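Porkemska library asks readers to keep their paper cards

December 2025

The town library in Porkemska will keep its paper reader cards for one more year, head librarian Rosalinda Abella has informed. The library has 3,718 registered readers, and 1,093 of them still do not use the telephone application.

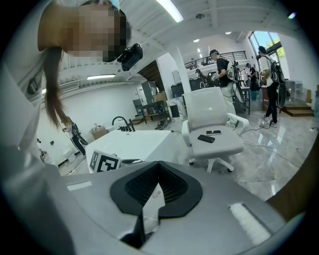

Cards can be renewed at the front desk until the end of March. The fee is five euros, and children pay nothing. A white paper card with faint printing, like the one standing upright in the photo, can be hard to read at the desk -- in such case the staff will print a new one free of charge.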